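Mar 27, 2024

Back from the Skokari ground with cold feet and a program I paid too much for. Writing it down before I talk myself into having enjoyed the speeches.

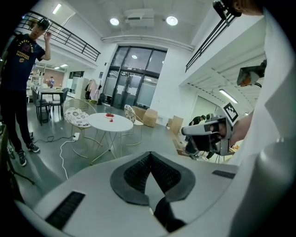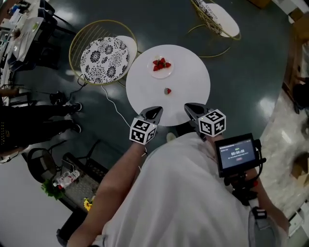
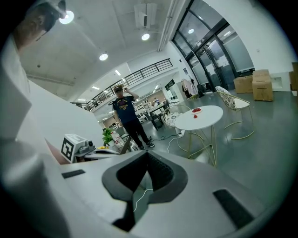

2 min read

So the Zullinness Cup is open. It was opened by a deputy minister, then by a man from the federation, then by the deputy minister again, who had forgotten to thank the sponsor. Kickoff was 20 minutes late. The players stood in two lines the whole time with their arms folded inside their sleeves.

We are told this is a new day for the women's game. I was told the same in January, when they announced the thing, and I remember the same words for the last tournament, which ran once and was never heard of again. The program has eight pages, and the teams get one of them. I looked for the prize money and couldn't find it.

The official crowd was 760. Maybe, if they counted the school band. My side of the stand was half empty by the second speech and didn't fill up again.

The football was decent, I'll give them that. Godotari sat deep and Skokari had no idea what to do about it until Jucélia Queiroz moved inside and started asking for the ball. She hit the bar before the break. Her goal came late, a low shot through a crowd of legs, and I think the keeper saw it late. Godotari had already scored from a corner that should have been a goal kick. One each, and fair enough.

Tsung-han Tsang thinks I'm too hard on them. He said in the parking lot that you have to start somewhere. I said they've started four times. He asked whether I'd be at the next one and I said yes, so he feels he won that.

What bothers me is the bus. Havlíček, who coaches Godotari, told the local radio they came 127 miles this morning and go back tonight, no hotel. There was a tent for the guests with heaters in it.

Next match is against the army side. Bring the thick socks and a flask, and don't buy the program.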